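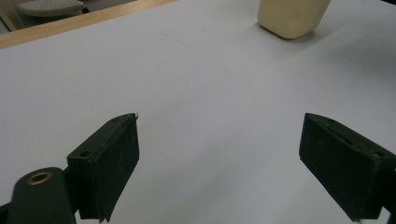
I wrote the first version of the Clamton Bench Rules on the back of a delivery note, and I still think most gripper stations only need a single sheet of decent rules that people will really read. This pack is that sheet, tidied up, plus the bits that make it easier to stick to. Rule one is my favourite: start with clear space between the fingers. Dark green fingers against a bare white table make that an easy check, as you can tell at a glance that the gap is empty and the block is well up ahead. Try it over a cluttered bench and you'll be squinting all afternoon!

What you get in the pack:

Wall card with all 17 rules, wipe-clean, big print
Pad of 61 start-of-shift check sheets
Roll of yellow-and-black floor tape
Cable clips, bag of 4
Code: Dulow 900

The card covers hand-held grippers and fixed arms, and I've kept the two apart (the old Carnegie card mixed them up and we had no end of questions). The hand-held side is mostly about straps, leads and elbow room. Put the strap on before you pick anything up. Look where your cable goes when you reach across, then look again with the other hand. If you're using a pair, bring them together slowly - fingertips catch each other far more easily than you'd think.

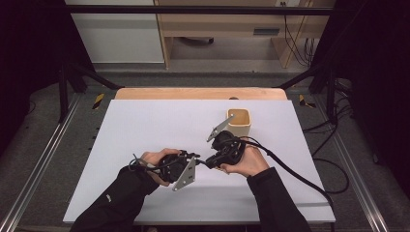 Two hand-held grippers close together over the board, cable running off to the right.

That thick black lead going over the side of the table is what rule six is for. I like a cable to leave the board on the side of the hand that's using it, and never across the front where your sleeves are. Coils on the floor stay off the walkway, full stop. The tape is there for corners and edges, so please don't do the whole room in it - people stop seeing it after a week.

The fixed-arm side is shorter and a bit sterner: who may go inside the marked area, what gets switched off first, and who signs the sheet. It's good practice for a tidy station and it sits alongside your own risk assessment, so do carry on with that as well. If your site rules are stricter than mine, follow yours.

We pack these at Jellenau and they go out flat, except the tape. Refill pads and spare clips are sold separately. The card was last revised 2021-03-20, and if yours is older than that, send me a message through the shop form and I'll pop a new one in with your next order.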